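4. Storage, wear and the decision to return

4.1 Setting and material

The lending point in Grerncombe opened in a former shop and moved after one winter to the ground floor of the Kusmont building, where it is still today. It lends toys, small household tools and craft materials to registered households. At the time of our study the stock consisted of 700 items, and 80 households were registered. We followed the loans until the end of May 2024 and recorded 456 of them. In addition, 19 borrowers agreed to be interviewed, most of them at home and a few at the lending point itself during opening hours.

Section 3 treated the reasons people give for borrowing. In the present section we turn to a smaller question, which came up in the interviews without our asking: how the borrowers judge the condition of the things, and of the place where the things are kept. Several of them spoke more about shelves and containers than about the items inside. We had no question on this in our guide for the first interviews and added one afterward, so the early interviews are less complete on this point.

4.2 Signs of use on the items

All borrowers expect that a lent item has been used by others. What they accept as normal use is different from one kind of item to another. For hand tools, scratches are accepted almost without limit, and two borrowers said that a scratched tool gives them more trust, as it shows that the tool has survived other people. For puzzles and board games, a damaged box is enough to make a parent put the game back, even when all pieces are present and this is written on the label. Soft toys are the most sensitive group. Here parents look first for stains and then at the seams, and they ask the person at the desk when the toy was washed.

The desk keeps a washing list for the soft toys, but the list is in a drawer and the borrowers do not see it. One mother told us she would borrow more of them if the date stood on the tag. Another said the opposite – a date would only make her think of all the children who had the toy before. We find both reactions understandable and do not try to decide between them here. It should be noted, however, that the first mother had borrowed no soft toy in the whole period, while the second one had done so several times.

4.3 Signs of use on the containers

Loose items are kept in open bins, so that people can look into them from above and take out what they want. The literature on shops has long treated such open presentation as inviting, but also as a sign of low price, and we expected that the borrowers would connect the bins with low quality. This was only partly the case. What they mentioned was the material and the wear. Plastic bins were called practical and were otherwise hardly discussed. About metal bins there were stronger opinions. A metallic floor soon shows brushed streaks and cloudy patches where things are dragged over it, and paler scuffs can appear on the sides (Figure 3). Wear of this type is easily read as dirt by somebody who sees it from a distance, also when the surface has just been cleaned.

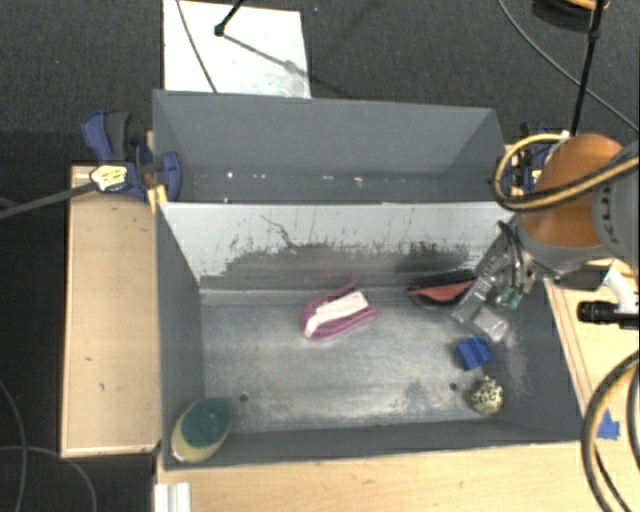 The difference between wear and dirt was important to the borrowers, yet most of them had no sure way to tell one from the other. Some ran a finger over the floor of the bin. Others judged by the smell of the room, or by how the desk looked. A father of two said that he "reads the bin before the toy," and that he had once gone home without anything on the basis of a gray corner. When we asked him if he believed the corner had been dirty, he answered that he did not know, and that with a small child he does not want to have to know.

Kekeli Agyeman, who worked at the desk during most of the study, described the same problem from the other side. The bins were wiped at the end of each opening day. The wiping did not change how they looked, and after some months she began to put a sheet of light felt in those that held toys for small children. In her memory the questions about cleaning became fewer after this. We cannot confirm it with our loan records, as the felt was not introduced on one fixed day and the stock in the bins changed in the same weeks. We report it because three borrowers mentioned the felt in a positive way, and one of them believed that the bins themselves were new.

4.4 From condition to return

A further point concerns the return of the items. We had assumed that people take better care of things that look well kept when they receive them. The interviews give some support to this idea, mainly for games with many parts. Borrowers who received a game with its parts sorted in small bags tended to sort them again before the return. Those who received it unsorted did not feel obliged to do so, and said this quite openly. For tools we found no such pattern. A tool was normally returned in the state in which it was last used, with a quick wipe if it had been outdoors.

The place where an item is put back seems to matter too. At Grerncombe the borrowers may put small items directly into the bin after the desk has registered them. Several described how they lay an item down carefully when the bin is in order, and how they drop it when the bin is already mixed. Haddadin, in an unpublished report on a similar lending point in Ondia, describes the same behavior with books and calls it following the heap. We think the term fits well to our material, although books suffer less from being dropped than a wooden train does.

4.5 Limits

The interviews were made with people who still borrow. We could not reach those who had stopped, and it is possible that exactly these people were the ones most disturbed by the condition of the stock. A short letter was sent to former members in June of the year before, without a useful number of answers. Also, our loan records contain the item and the period of the loan, but nothing on its condition at return, unless it was broken. A simple mark for condition in the loan book would have helped us much, and the lending point has since added a column for it.

Finally, the remarks on bins come from one room with its own light. The lamps at Kusmont hang low and every streak on a metallic surface is strongly visible under them – in daylight the same bins may give another impression. Whether this has an effect on borrowing is left open, and we come back to it in Section 6 together with the question of opening hours.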